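### 4.2 What the staff stopped doing

Before the Brodow line was installed, the returns desk at Grurasstead employed 16 people to look at things and decide whether they could be sold again. It still employs 16. Management had promised relief from repetitive handling, and the handling did go. In its place came demonstrating: staff now spend most of a shift showing grippers how a person picks up a cushion, and are paid the old rate for it under the new title of "motion contributor." Lahcen Samir, eleven years on the desk, said he had been promoted to example.

The interviews suggest that the loss people minded was discretion. A sorter used to turn an item over, form an opinion and share it loudly. The protocol asks for 100 clean repetitions per item and has no field for opinions. Several respondents kept private lists of the worst stock anyway.

Grip itself became a topic of craft pride, which the project plan had not budgeted for. Faustino Zavala would discuss the proper hold for thin, flat goods through an entire lunch break. A black picture frame with a leaf print, held upright by its lower edge between two ribbed fingers (Figure 3), was to him a question of manners as much as force.
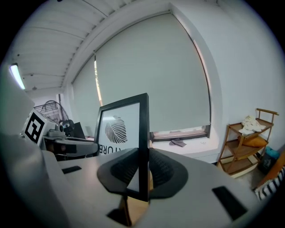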